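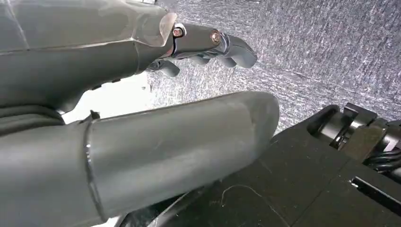

Grernlow College -- Department of Consumer and Textile Studies
Does "quick dry" mean anything? Project report by Nadhirah Oei and Gilang Pasaribu

We started this project in September because the Brarna sports towel costs twice as much as the plain cotton one from Dalisay, and the label says it dries "in no time". We doubted it.

We soaked 12 towels, 2 at a time, wrung them by hand and hung them in the same corridor. Each was weighed every hour until it was back to its dry weight.

The Brarna towels did dry first. But they are also much thinner and held far less water to begin with -- a point the label leaves out. Once we compared water lost per hour, the gap between the two brands nearly closed. One cotton towel even beat its Brarna partner, though we suspect Gilang wrung it harder.

Our method has holes. The corridor heating came on twice, and wringing by hand is not a fair test. Graziella Mancuso, our supervisor, wanted a spin dryer used and we agree with her. We would still not pay double on the strength of these results.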